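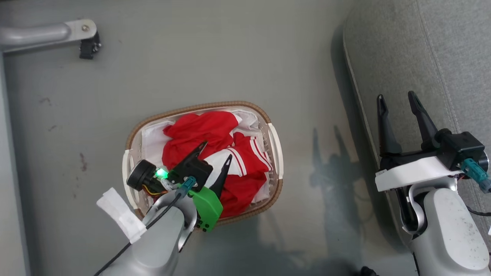 Home Features Hiring Pay & Conditions Training Archive

The Second Interview Nobody Got Paid For

Unpaid work trials are common in small firms. Some employers are giving them up, and the reasons are mostly about money.

Julián Olmedo applied for 20 jobs last winter. Six of them led to an interview. Four of those asked him to do a piece of work before they would decide, and only one offered to pay for it.

The longest was for an operations post at a company that ships kitchen fittings. He was asked to read three months of delivery records, find out why returns were going up in one region, and write a plan for bringing them down. It took him most of two weekends. He sent it in on a December evening, got an automatic reply, and heard nothing more.

"I don't mind being tested," he says. "I mind doing the job before I have the job."

Olmedo now works at Dritach, a maker of door closers and hinges, where he schedules production. His trial there was a half day on site. He was paid for it at the rate in the ad, and the money arrived before the offer did.

Hiring managers have used some kind of test for a long time. Typists were timed. Welders were handed two plates and told to join them. What has changed, according to the people interviewed for this article, is the length of the task and the kind of job it is attached to. Office roles that used to be filled on the strength of two conversations now come with a written exercise, a presentation, or both.

Seon-mi Do runs recruitment for Irno, a payroll software company with offices in two cities. When she took over the department she asked every team to send her the exercise it was using. The sales team had none. The support team had a list of ten questions that took half an hour. The product team had a document of nine pages, with an appendix.

"I did the product one myself, at home, with the clock running," she says. "I stopped at seven hours and I hadn't started the slides. Then I asked the manager how long he thought it took. He said two."

She also went through the records of people who had dropped out of the process. For product jobs, the largest group left in the week after the exercise was sent. Many of them never wrote back. Several did, and said they had taken another offer. Irno was paying for ads and agency fees to find those candidates, and then losing them at the point where it asked for free labor.

The exercise is now 90 minutes long, done in a video call or at the office, and candidates get a flat fee. Managers objected to the fee at first. Do says the objections stopped when they learned it would come out of their own budgets only if they tested more than four people for one opening. Most now test two or three.

Irno's fee is small. At Lozano, an engineering consultancy, it is larger. Finalists for senior posts spend a full day working on a closed project with the team they would join, and each is paid $500. Lieselotte Seidel, who manages the structural group there, says the figure was chosen to match what a day of the job would cost the firm.

"We had one year when we hired two people who interviewed very well and left inside six months," she says. "Add up the agency fee, the training and the rework, and you are a long way past $3000 for each of them. The trial day is cheap next to that."

Seidel reads the work but says she gives more weight to how the candidate asks for information. The project file handed out in the morning is missing a soil report. A person who notices and asks for it will do well. A person who guesses and says so in writing may still do well. A person who guesses and says nothing is usually not hired.

The legal position depends on where the job is and on what the candidate does. A short test that produces nothing the company can use is generally treated as part of the application. A shift behind a counter, or a report that goes to a client, may count as work, and work normally has to be paid. Candidates rarely complain. They want the job, and a formal complaint is a poor way to get it.

Erzsébet Virág has advised job seekers at Stukgate, a career center, for most of her working life. She tells people to ask three things before agreeing to any task: how long it should take, who will read it, and what happens to it afterward. She suggests sending the questions by email so that the answers are in writing.

"A decent employer answers the same day," she says. "If they can't say who will read it, I would think hard about doing it."

She also suggests setting a limit. If a company says an exercise takes three hours, stop at three hours and add a line saying what would come next with more time. Some of her clients worry that this looks lazy. In her experience, managers who have set a fair task like it, and the rest would have been hard to please anyway.

Dong-hyun Jang sees the matter from the other end. He owns a print shop with eight employees and has no recruitment department. His last ad for a press operator drew more replies than he could read in a week, many from people who had never run a press. He asks those who look suitable to come in for an hour and set up a small job on the older machine.

He did not pay for that hour until last year, when a candidate asked him to. He thought about it overnight and said yes. He now puts the payment in the ad, next to the shift times.

"I got fewer replies," Jang says. "They were better ones."

The shop is looking for a finisher at the moment. The ad asks for experience with folding and perfect binding, and the trial is set for 7 in the morning, when the shift starts.

Contact the features desk: extension 2557 | Subscriptions | Copyright, all rights reserved | Back to top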